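Stop Rating Sound Tolerance by the Decibel

18/04/2004

Most advice given to parents of sound-sensitive children treats loudness as the whole problem. The parent is told to buy ear defenders, sit at the back, and leave early. I think this is a poor model, and it has led many families to plan their weeks around the wrong variable.

Loudness is easy to measure, so it gets measured. A meter in a school cafeteria produces a number, and the number goes into the child's plan. What the meter does not record is whether the child knew the sound was coming, how long it would last, and whether he could stop it or walk away from it. In my experience those three matter more than the reading.

My son is eight. He will run the blender himself, with the lid off if I let him, and he will stand beside it until the job is done. The same child leaves the room when someone else opens a bag of chips. On a decibel chart this makes no sense. On a chart of control and warning it makes good sense.
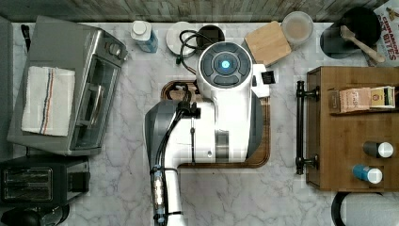 Elfriede Stöcker, who ran the parent group we attended for two winters, kept a log with 13 columns. Only one was for volume. The others covered sleep, hunger, time of day, who made the sound, and so on. I thought it excessive and copied a short version of it. By December I had enough entries to see that nearly all of our bad episodes fell in the hour before dinner. Moving his snack forward did more for us than the ear defenders had.

I have nothing against ear defenders. We own two pairs. My objection is to using them all day as a default. A child who wears them from breakfast to bedtime gets little practice at sorting sounds, and the ordinary ones may seem sharper when the defenders come off. Bijan Nikzad has argued with me on this point more than once. His daughter wears hers through the whole school day and is calmer for it, and I accept that. A fixed rule in either direction will fail somebody.

What I would ask of schools is modest. Announce the fire drill to the children who need to know. Let them press the hand dryer button themselves. Write down what happened before the episode as well as during it. None of this requires equipment, and a teacher can start on it without waiting for the next plan review.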